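Hirko 그리퍼 키트 + Vorngate 구독, 써 보신 분 계십니까 (긴 글, 약간의 하소연)

게시판: 협동로봇/자동화 > 장비 사용기
작성자: 감속기소음

Wevimex에서 파는 Hirko 그리퍼 키트를 들인 지 3주 됐습니다. 핑거 한 벌에 마운트, 배선 하네스, 그리고 Vorngate라는 파지 소프트웨어 체험 계정이 따라옵니다. 가격은 부가세 별도 324만 원. 결재 올릴 때 팀장님이 "손가락 두 개에?"라고 하셨고 저는 그 질문에 아직도 제대로 된 답을 못 드렸습니다.

하려는 일은 단순합니다. 반품 들어온 잡화를 철판 통에서 꺼내 옆 통으로 옮기기. 물건이 매번 다르고 규격이라는 게 없습니다. 원래 쓰던 건 Vincze 흡착식인데, 평평한 상자에는 귀신같이 붙고 나머지에는 귀신 본 것처럼 떨어집니다.

지금까지 느낀 점을 적자면

조립은 쉬웠습니다. 나사 길이가 설명서와 달랐던 것 하나만 빼면요. 설명서는 영문판과 한글판이 있는데 한글판은 "손가락을 부드럽게 설득하여 삽입한다"라고 되어 있습니다. 설득했습니다. 세 번째에 넘어왔습니다.

핑거가 투명한 건 처음엔 멋 부린 줄 알았는데 비전 쪽에서는 나름 이유가 있답니다. 카메라가 위에서 볼 때 물건을 덜 가린다고요. 다만 조명이 바로 위에 있으면 반사가 올라와서 그 이점을 고스란히 반납합니다.

Vorngate는 좋은 날은 좋고 나쁜 날은 통 바닥을 물건이라고 우깁니다. 흠집 많은 부분을 특히 사랑하더군요.

체험 기간이 끝나면 월 구독인데 연장할 가치가 있는지 의견 구합니다. 영업 쪽 Catinca Marinescu 씨는 답장이 매우 빠르고 매우 낙관적입니다.

댓글

공압반대론반대 :
흡착이 안 되는 게 아니라 컵을 잘못 고르신 겁니다. 벨로우즈 3단짜리로 바꾸고 유량 올리면 웬만한 잡화는 다 붙어요. 324만 원이면 컵을 평생 사고도 남습니다.

감속기소음 :
머리빗도요?

공압반대론반대 :
머리빗은 예외로 합시다.

야근중인PLC :
저희도 Hirko 씁니다. 5월에 두 벌 들였고 하나는 잘 돌고 하나는 서랍에 있습니다. 서랍에 있는 이유는 핑거가 아니라 하네스예요. 손목 돌릴 때마다 커넥터 쪽이 당겨져서 간헐적으로 통신이 끊깁니다. 간헐적이라는 말이 얼마나 무서운 말인지 여기 분들은 아실 겁니다. 여유를 넉넉히 주고 고정점을 손목에서 좀 떨어뜨리세요. 보기에는 흉한데 흉한 게 낫습니다.

감속기소음 :
@야근중인PLC 이미 흉합니다. 조언 감사합니다.

bincheck_kr :
Vorngate는 구독하지 마세요. 파지 후보 뽑는 건 공개된 모델로도 비슷하게 나옵니다. 제가 주말에 붙여 봤는데 하루면 됩니다.

올리브절임 :
@bincheck_kr 하루면 된다는 분들은 왜 항상 다음 날 게시판에 질문을 올리실까요. 캘리브레이션, 충돌 회피, 통 벽 처리까지 하루에 하셨으면 회사를 차리셔야 합니다.

bincheck_kr :
벽 처리는 아직 안 했습니다.

올리브절임 :
네.

납땜하는곰 :
실무적인 질문 하나. 반복 시험은 해 보셨나요? 느낌 말고 숫자가 있어야 팀장님 설득이 되지 않나요. 그리고 핑거 마모는 어떤가요. 금속 통이면 끝이 바닥에 꽤 긁힐 텐데요.

감속기소음 :
맞는 말씀이라 할 말이 없습니다. 시험 돌려 보고 다시 오겠습니다. 마모는 아직 눈에 띄는 건 없고, 긁히는 쪽은 통입니다. 통은 원래도 상태가 훌륭하지 않았습니다.

야근중인PLC :
시험하실 거면 통부터 단단히 고정하세요. 저희는 그리퍼가 벽을 살짝씩 밀어서 하루가 끝나면 통이 옆 동네에 가 있었습니다. 그걸 비전 드리프트인 줄 알고 캘리브레이션을 몇 번을 다시 했는지.

공압반대론반대 :
흡착은 통을 안 밉니다.

올리브절임 :
흡착은 물건도 안 들잖아요.

공압반대론반대 :
이 게시판의 흡착 혐오는 신고감입니다.

운영자 :
신고 접수되었고 반려되었습니다. 계속하세요.

컨베이어옆자리 :
지나가다 한마디. 저는 Wevimex 기술지원이 살렸습니다. Banafsheh Azimi라는 분한테 로그를 보냈더니 그리퍼 문제가 아니라 제가 TCP를 손가락 길이만큼 잘못 넣은 거라고 아주 정중하게 알려 주셨습니다. 너무 정중해서 두 번 읽고서야 제가 혼난 줄 알았습니다. 영업 말고 그쪽으로 물어보세요.

bincheck_kr :
기술지원이 좋은 건 알겠는데 구독료는 그거랑 별개죠. 하드웨어 사고 소프트웨어를 매달 또 사는 구조가 저는 싫습니다. 구독 끊으면 그리퍼가 열고 닫기만 되는 집게가 되는 거 아닌가요?

컨베이어옆자리 :
구독 없어도 힘 제어랑 폭 제어는 그대로 됩니다. 어디를 잡을지를 안 알려 줄 뿐이에요. 그걸 집게라고 부르신다면 뭐, 저희 라인은 집게로 잘 돕니다. 물건이 한 종류라서요.

납땜하는곰 :
결국 물건 종류가 문제네요. 한 종류면 구독 불필요, 잡화면 고민.

올리브절임 :
잡화면 구독하고도 고민.

감속기소음 (글쓴이, 추가 글) :
8월 9일 기준으로 시험 결과 올립니다. 납땜하는곰 님이 숫자를 달라고 하셔서요.

조건은 이렇습니다. 통은 클램프로 모서리를 물렸습니다(야근중인PLC 님 말씀대로였습니다. 저희 것도 이동 중이었습니다). 물건은 성격이 나쁜 것 위주로 골랐습니다. 머리빗, 블록, 속이 비치는 공 같은 것들. 파지 시도는 모두 합쳐 600회, Vorngate를 켠 채로 돌렸고 조명은 옆으로 치웠습니다. 놓치거나 헛잡은 건 따로 기록했고, 사람이 손을 넣어야 했던 건 13회입니다.

13회면 괜찮지 않냐고 하실 텐데, 저도 그렇게 보고하려다가 로그를 보고 마음이 복잡해졌습니다. 거의 다 구석입니다. 물건이 벽에 붙어 있으면 핑거 한쪽이 들어갈 틈이 없고, Vorngate는 그걸 알면서도 일단 갑니다. 벽 여유값을 키우면 안 부딪히는 대신 구석 물건을 영영 안 집습니다. 통 안에 하나만 남겨 두고 "작업 완료"라고 띄우는데, 그 당당함은 좀 배우고 싶었습니다.

블록은 가운데에만 있으면 아무 문제 없었습니다. 공은 예상대로 깊이값이 엉망이라 카메라가 공 대신 공 뒤의 바닥을 봅니다. 그래서 핑거가 너무 내려갑니다. 이건 그리퍼 탓을 할 수 없고, 투명한 손가락으로 투명한 공을 집겠다는 제 계획을 탓해야겠죠.
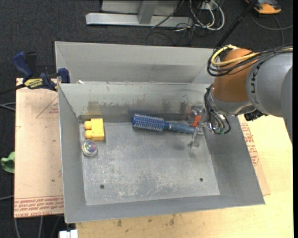
머리빗은 의외로 점수가 좋았는데 손잡이를 잡느냐 솔 쪽을 잡느냐에 따라 완전히 다른 이야기가 됩니다. 손잡이 끝을 잡으면 머리 쪽이 무거워서 들자마자 축 늘어지고, 내려놓을 때 방향이 제멋대로예요. 목 근처를 잡으면 얌전합니다. 문제는 Vorngate가 끝을 더 좋아한다는 겁니다. 후보 점수에 무게중심 가중치를 넣는 옵션이 있는데 메뉴 이름이 "고급 > 기타 > 기타 2"에 숨어 있습니다. Azimi 씨가 알려 주셔서 켰고, 그 뒤로는 목을 잡는 비율이 눈에 띄게 늘었습니다. 왜 기본값이 아닌지는 물어봤는데 "좋은 질문"이라는 답을 받았습니다.

하네스는 결국 새로 묶었습니다. 순정 길이는 손목 자세를 크게 안 쓰는 분들한테 맞춘 것 같아요. 통 안쪽으로 깊이 기울여 들어가는 작업이면 처음부터 긴 걸로 주문하세요. 긴 게 있습니다. 카탈로그 맨 뒷장에 있습니다.

구독은 한 분기만 연장하기로 했습니다. 팀장님은 핑거 두 개에 이제 월세까지 내냐고 하셨습니다.

납땜하는곰 :
기록 감사합니다. 구석 문제는 통 안쪽에 경사판을 덧대면 많이 줄어요. 물건이 알아서 가운데로 굴러옵니다. 빗은 안 구르겠지만.

감속기소음 :
벽이 이미 기울어 있는데도 구석을 찾아갑니다. 더 눕혀 볼까 합니다.

공압반대론반대 :
구석 물건은 흡착으로 꺼내고 나머지는 핑거로 하시면 됩니다. 툴 체인저 하나 다시면요.

올리브절임 :
드디어 화해안이 나왔는데 견적이 두 배네요.

bincheck_kr :
공은 편광 필터 써 보셨어요? 깊이 카메라 종류에 따라 다르긴 한데 저는 조금 나아졌습니다. 완전히는 아니고요. 그리고 저도 벽 처리 때문에 여쭤볼 게 있어서 새 글 하나 팠습니다.

올리브절임 :
기다리고 있었습니다.

야근중인PLC :
긴 하네스 품번 좀 알려 주세요. 서랍에 있는 친구 꺼내 보게요.

감속기소음 :
@야근중인PLC 쪽지 드렸습니다. 납기는 Marinescu 씨한테 직접 물어보세요. 들은 날짜에 한 주 얹어서 계획 잡으시고요.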